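Wokport pauses Flutetti arms after grip fault

Dec 18, 2019 — I'm Ha-rang Han, I run the assembly side at Wokport, and I'd like you to get this from me before you get it from a forum. We've put a hold on all 63 Flutetti two-arm units out with customers. Under a steady load, the right gripper can miss its release command and keep squeezing. One of our own testers got a pinched thumb out of it. She's fine, and back at work!

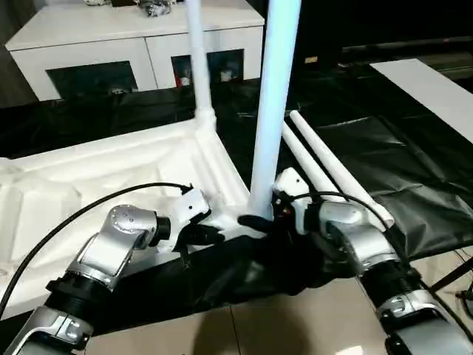
The fault sits in firmware build 3118, and we've traced it to the routine that decides when a part is seated. Jobs with a long hold are where it bites. Think of putting legs on an upturned plastic table, with the right gripper closed around the joint where the leg meets the corner — that's just the kind of grip that may not let go when told.

If you have a unit, please power it down and keep your hands clear of the fingers, even if it looks idle. Our friends at Zavia are checking the fix with us now, and I expect to ship it in February. Service visits are free. Call the Wokport desk, extension 440, and ask for me.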